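How do I wash and store my grandpa's old team jersey without wrecking the letters?

Asked in Laundry & Fabric Care – 132 views

My grandpa played for the Sandberg town team and I just inherited his jersey! I'm so happy to have it. It smells like a basement though, and I want to wear it to the Tiltness reunion game in June. The letters feel a bit stiff. Can it go in the machine or is that crazy? And how do I fold it afterward? My mom says hang it, my aunt says never hang it.

3 answers

Wenche Skjelbred
Best answer – 9 votes

Oh, I love these old shirts! I've washed a whole pile of them for our club in Wulelberg and they're tougher than you'd think, with one exception, the lettering.

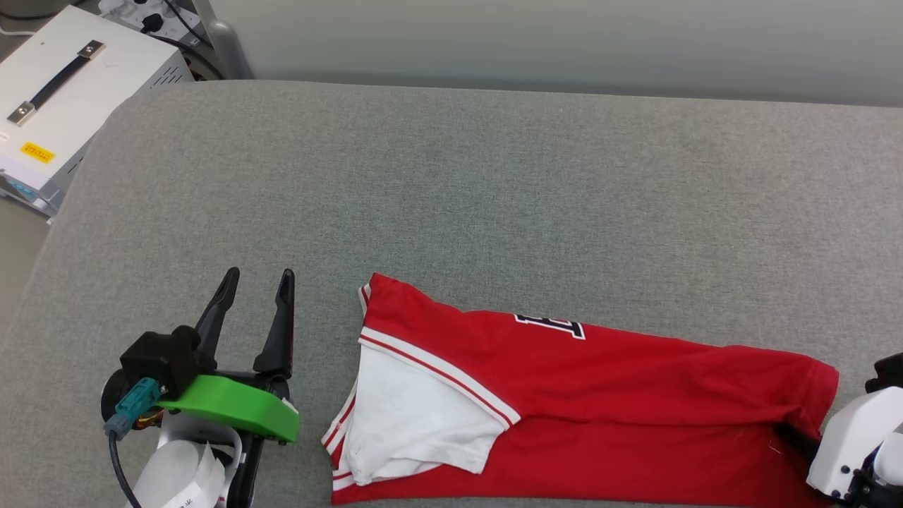
Start with the color, before any water goes near it. Wet a white cloth with cool water and a drop of mild soap, then press it on an inside seam for a minute. If red comes off on the cloth, don't soak the shirt at all, just air it outside in the shade for a few days. Be extra careful with anything like this one, red with a white panel inside the neck and striped trim right up against it, as that's the spot where a bleed shows first. Pink never really comes out of white.

If the cloth stays clean, turn the shirt inside out and wash it by hand in cool water. I use the bathtub. One capful of gentle detergent, swish, let it sit ten minutes, swish again, then rinse until the water runs clear. For the basement smell, put half a cup of white vinegar in a second rinse – it works so well! Don't wring it. Roll it up in a towel and lean on the towel.

Then dry it flat, away from the sun and the heater. Your aunt is right about hanging, by the way. Wet knits get heavy and the shoulders grow points.

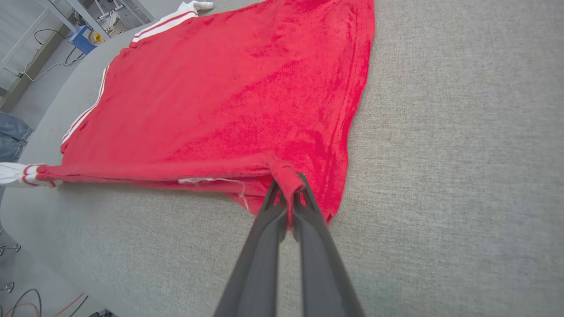

Red with white trim, spread out on a gray surface.

For storing, fold it so the crease misses the letters. I lay acid-free tissue over the print, fold the sleeves in, then bring the bottom up once. Refold it somewhere else every 6 months or so. Have a great time at the game!

Clondonitz33

I just put mine in the machine on cold with everything else and it's fine. Been doing it for years. Letters cracked a little but I like that look.

Wenche Skjelbred replied:
Cold and inside a mesh bag, maybe! But please not with everything else the first time, I've seen the socks that come out of that.

tubsandsuds

Agree with the vinegar. Also check the letters for stitching. Sewn on ones are usually felt or twill and felt can shrink, so only spot clean those. Never iron straight on the print whatever kind it is. Baking soda in an open bowl in the same closet helps with the smell too but it took mine two weeks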